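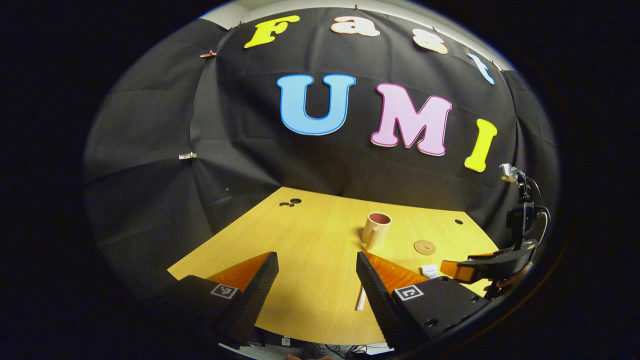 Figure 1. View from the hand-held gripper over the task table, with the cup and coaster between the two grippers' reach.

Automatic Checking and Trimming of Hand-Held Gripper Demonstrations
Project report, Myung-ja Kong
1 December 2021

1. Background

The lab collects manipulation demonstrations with hand-held grippers that have a wide-angle camera looking down over the fingers. The task in this project is simple: pick up a cup and set it on a round cork coaster. The recordings are later used to train a policy. Before my project, a person watched every recording, cut off the start and end by hand, and threw out the bad ones. This took longer than the recording did.

My job was to write a tool that does most of this. I called it Baketti. It reads a raw recording, works out the gripper opening for each frame, finds where the demonstration starts and stops, and marks the recording as keep, reject or review.

2. Gripper width from the finger markers

Each finger carries a square black-and-white marker on its outer black face. I detect both markers, undistort their corners with the fisheye calibration, and take the distance between the two centers as the raw width. A short calibration clip, fully open and then fully closed, gives the two end values for scaling.

My first version undistorted the whole frame before looking for markers. That was slow, and the fingers sit low in the view where the stretching is worst, so the detector missed markers it could find in the raw frame. Detecting first and undistorting only the corners fixed both problems.

When one marker is missing I use the other one and assume the fingers move symmetrically. When both are missing for up to 8 frames I interpolate. A longer gap sends the recording to review.

The second gripper gave me some trouble. When it comes in over the table, its markers can show up in the first gripper's camera. I gave every finger its own marker ID and each recording now lists the two IDs it is allowed to use. Anything else is ignored.

3. Trimming

The start is set at the first frame where the camera speed from tracking stays over a threshold – the end is found the same way, going backward. I also keep 17 extra frames on each side, which the training code needs for its history window.

Tracking comes from an existing visual SLAM package and I did not change it. Plain black cloth gives it very little to hold on to. The large colored letters on the backdrop have strong edges, and I masked the fingers out of the image so that features on them are not used.

4. Results

I ran Baketti on 298 recordings made in August, all of which had already been sorted by hand. I used 80 of them to set the thresholds and did not count those in the comparison. On the rest, most disagreements were recordings that the tool sent to review and the person had kept. The usual cause was a long marker gap while the wrist was turned toward a bright light.

The tool does not know if the task was done correctly. A cup placed next to the coaster passes every check, so a person still has to look at the last frame. I added a page that shows all the last frames in a grid, and that step is now quick.

5. Remaining work

The thresholds are in the code and should be in a config file. The symmetric finger assumption is wrong when a finger pad bends against the object, and I have not measured how large the error gets. Recordings with both grippers are processed one at a time and lined up afterward by timestamp – a clock offset between the two cameras would go unnoticed at the moment. I plan to check for it by having both cameras view the same marker at the start of each session.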